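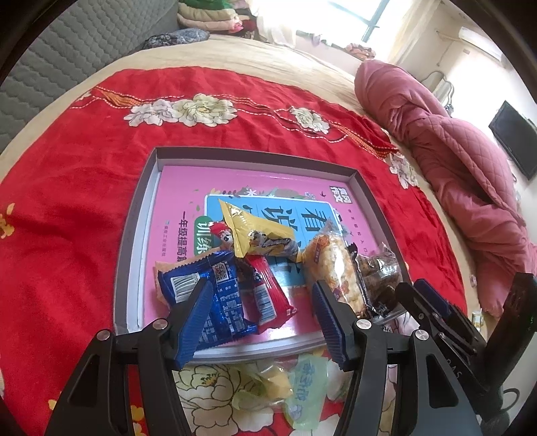

Inline skater (35) wanting to try short track, am I too old and what do I buy first?

Posted by Malathi Nambiar in Ice Sports > Beginners

Hi all! I've been skating inline on the trail by the river for years, mostly long easy miles, and last winter a coworker dragged me to the rink in Warcombe to watch her nephew race. I was hooked in one evening. The lean in the corners! The noise of it! I came home and told my husband I was going to learn short track and he laughed until he saw my face.

So now I have a few things I can't get a straight answer on. I'm 35 and I've never been on ice in anything other than rental hockey skates. The club at Warcombe says adults are welcome at the Learn to Speedskate session but every kid I saw out there was about up to my elbow, and I'm a little scared of being the giant who wipes out a row of second graders. Is that a real thing or am I in my head?

Also, boots. I've seen used short track skates listed for $300 and new ones for a whole lot more, and I don't know if I should jump in or keep renting. The club has loaners but the woman on the phone wasn't sure they went up to my size (women's 10, wide). And will my inline fitness carry over at all, or do I have to unlearn everything? I can do crossovers to the left fine. To the right I look like a shopping cart.

Sorry for the wall of text, I'm excited. Sessions start up again in July for the summer ice.

Posted by Somkiat Rungrueang

You're not too old, I started later than you did and I still race the masters group when my knees let me. Good news on the crossovers, short track goes counterclockwise so left is the side you want. You can be a shopping cart to the right for the rest of your life and it won't cost you a thing in a race. (Coaches will still make you practice it. Mine did. I complained.)

About the boots, please don't buy anything before you've skated 3 or 4 sessions. I bought a used pair my first month from a guy in Nekport who swore they were my size, and they were, in length. The ankle was molded to his foot and I had a bruise on the bone all winter. I ended up selling them for less than I paid and going back to the club loaners with my tail between my legs. If you do buy used, try them on with no socks or very thin ones, lace them all the way, and stand in them for a good long while in somebody's living room. Wide feet are tricky, but a lot of boots can be heated and pushed out a bit. Ask the coach who does that near you. Check how much blade is left too, and make sure the seller isn't counting the jig and stone as part of the deal and then "forgetting" them. A jig is not cheap on its own.

Inline carries over more than people say. Your legs and lungs will be fine. What gets everybody is the edge. On wheels you can be lazy about where your weight sits and the wheel forgives you. The blade is long and it's set off to the left for the turns, so the first time you push it feels like the skate belongs to someone else. I spent my whole first session just gliding on one foot down the straight, and I'd tell you to do the same. Sit lower than you think you are sitting. Have somebody film you, it's humbling.

For the kids, they are much better at getting out of the way than you are at hitting them. Most clubs put the adults on the outside to begin with anyway. Learn to fall first: get your butt down, get your feet up off the ice and slide into the pads. Don't reach back with your hands.

Gear you do need from day one: a helmet, cut-resistant gloves, a neck guard, shin guards, knee pads and clear safety glasses. Call the club before buying, they usually have a list and some of it they'll lend.

Posted by Kittipong Kongkaew

just go, its fun. my daughter's group at Lenihan has 2 moms in it and they're having the best time of anyone. bring a towel for your blades and a thermos

Posted by Tassanee Sombatkul

I agree with most of what Somkiat wrote, but I'd go the other way on waiting to buy if the loaners don't fit. I skated in loaners a size too big for two months and picked up awful habits, toes gripping, ankles flopping in, and it took me longer to fix that than it took to learn the crossovers in the first place. If Warcombe can't fit you, ask if another club will rent you a pair by the season. Medine did that for me and I wasn't even a member, I just emailed and asked nicely.

One more thing for an inline person. You're used to recovering on whatever bit of pavement is in front of you. At a short track session there are skaters right behind you, so when you finish a drill don't just stand up and coast on the track. Look over your shoulder, then move out wide or into the middle, whichever your coach tells you. I got yelled at for this by a nine-year-old and she was right.

Posted by Malathi Nambiar

Thank you!! I emailed Medine and they have a pair in a 10, no idea on the width yet, but I'm driving over to try them. Somkiat, I practiced the low sit in the kitchen tonight and made it to the end of one song before my thighs quit. My husband is laughing again. Will report back after the first session.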